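Landry district opens flood resilience grants to small towns

LANDRY - The Landry District Authority will open a new round of flood resilience grants in September, with 19 municipalities eligible to apply for the first time. The scheme covers drainage surveys, culvert replacement and the purchase of temporary barriers. It does not cover repairs to private property, which remain under the existing hardship fund.

Under the revised rules, the authority will meet up to 60 per cent of the cost of an approved project. Applicants must show how the balance will be paid and name an officer responsible for maintenance over the following five years.

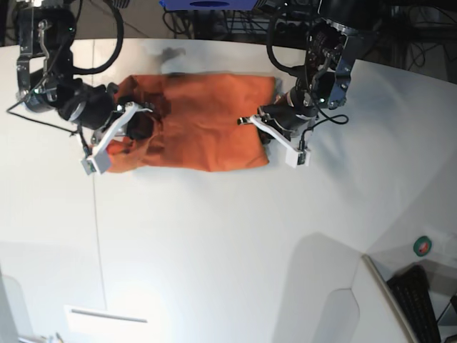

Towns with fewer than two full-time engineering staff may submit a shortened application. The shortened form replaces the hydraulic model with a site plan, a record of past flooding and a written estimate from a qualified contractor. Cosedora and Vullow tested the form during the spring consultation, and their comments led to changes in the section on land ownership.

"Smaller councils were spending a large part of their budget on the application itself," said Florence Li, head of hazard planning at the authority. "The technical standard for the finished works is unchanged."

Applications will be scored on the number of homes protected, the condition of existing drains and access for emergency vehicles. Joint bids are permitted where a watercourse crosses a boundary - one council must act as lead applicant and hold the funds.

The portal opens at 9 am on the first working day of the month. Technical queries should be addressed to Maja Duda, grants officer, at the Landry office.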